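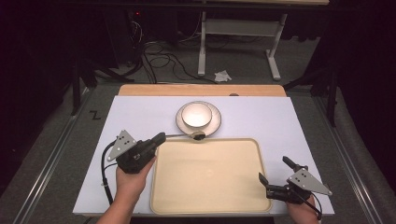
April 19, 2025. The runner stone of the Rikska is still not turning on its own center, and today I wanted to know by how much and in which direction before I touch the dressing again. The mill came back to the bench with the complaint that the flour is coarse on one side of the spout and almost burnt in smell on the other. With the hopper removed I turned the handle slowly and looked from above. The runner goes outward toward the window, then comes back, one time per turn. It is the same as with the bowl and the plate on the table: the bowl stands far to the left on its plate, and on the right and near sides there remains a wide crescent of plate. Now imagine the bowl as my runner and the plate as my bed stone. The crescent is the part of the bed which does not work, and in a mill it does not stay in one place, it travels. For this reason I could not find it with the paper strips last time, when I tested only with the stones at rest.

Measuring. I clamped a pencil to the frame of the mill, with the point nearly touching the side of the runner, and turned by hand. The pencil made a mark over less than half of the circumference. I filled the gap at the widest place with feeler gauges and got 2 mm, which is much more than I expected from the sound. Then I loosened the runner from the driver, rotated it half a turn, and repeated. The high side moved together with the stone. So the spindle is straight, or straight enough, and the fault is in the stone or in how the iron is seated in the stone. I was quite sure of a bent spindle until this moment, and I had already written to Testico for the price of a new one. I have to cancel that.

Glória Aguiar looked at it after lunch. Her opinion is that somebody has reset the driver iron in the past and used ordinary plaster in place of the old filling. She scratched it with a nail and it came away as powder. When she put some vinegar on it there was no foam, so it is not lime. I agree with her on the plaster. I do not fully agree that it was done long ago, as the color is very clean inside. On the top face there is a circle scribed with a compass, and the iron is not centered in this circle. Perhaps the circle is from the maker. I will trust the circle only after I have checked it from the outside edge.

Removing the old filling. I used the narrow chisel and the small hammer, stone lying on folded blanket, working from the middle outward. It is slow, but the drill is too risky near the eye, where there is already one fine crack going toward the edge. I painted the crack with a little water and watched how the water went in. It disappeared in the crack quickly at the eye and not at all farther out, so I believe it is short. I marked the end of it with wax pencil. If it passes the mark after the new filling is hard, we must put an iron band around the stone and speak with the customer about the cost.

The iron came out in the end with a turn and a pull. It is forged, with three old punch marks on the underside which agree with nothing on the stone. Rust was only on the surface. I brushed it dry, oiled it very lightly, then cleaned the oil away again from the wings where the filling must hold. (Note to myself: last time I forgot this second part, with the Gernard mill, and the iron walked loose in December.)

Centering. Filipa Moreira suggested to make a wooden plug for the eye, turned on the lathe to fit without play, with a hole in the center for the spindle. I made it from a piece of beech out of the scrap box. The first plug was too small, I measured the eye in one direction only and the eye is a little oval. The second plug I made larger and then reduced with a file on two sides until it went in with the pressure of the hand. With the plug in place I stood the stone on the spindle and turned it against the pencil again. Now the pencil touches almost all the way around. The place where it does not touch is a chipped part of the edge, and this is old damage that I do not wish to correct.

The compass circle on top is, by the way, well centered to the outside edge. So the maker did correct work and the error came with the repair. I write it here in case another Rikska arrives with the same symptoms: look for the circle first.

New filling. We have in the shop the casting cement that Aguiar sends in the gray bags, and it is permitted for stones that touch food after it has cured and been washed. I mixed 300 g, dry weight, with cold water, a bit thicker than the bag says. It was too much for the pocket and I threw away a good part. Next time I should mix less. The iron was held by the wooden plug from below and by two small wedges from the side. I checked the level of the iron in both directions with the short spirit level, pressed the cement under the wings with a flat stick, and covered all with a wet cloth. The plug was waxed before, so I hope it will come out.

What I did not do: the dressing. The furrows are shallow on one half of the runner and quite deep on the other, and this fits with a stone that has been running off center under load. It is tempting to deepen the shallow ones right now while the stone is lying open. But the two faces must first be rubbed together in the correct position, with sand and water, to show where the high areas truly are. Glória would do 100 turns and look, then decide. I would look earlier than that, the stone is soft.

Questions still open:
- Is the bed stone level? I assumed it and did not check.
- The felt ring around the spindle is hard like wood. Replace it, or soak it in oil? Filipa says replace.
- The burnt smell. If it remains after the centering, then it is the gap adjustment and not this fault. The screw has a flat place in the thread and jumps when one turns it down.
- Ask the customer which grain they use. There was something oily in the furrows, maybe linseed, and this stone is not suited for it.

Cloth to be wetted again before closing the shop, whoever is last. Please do not lift the stone by the iron.

Workshop > Notebook > Hand mills > Rikska, runner stone

Last updated: after second check of the plug, same day

Recent entries
Gernard mill, driver iron loose again
Sharpening the mill picks on the small wheel
Hopper repair with fish glue, results
Testico spindles, which sizes fit which mills
Sieve frames, bending test with steamed ash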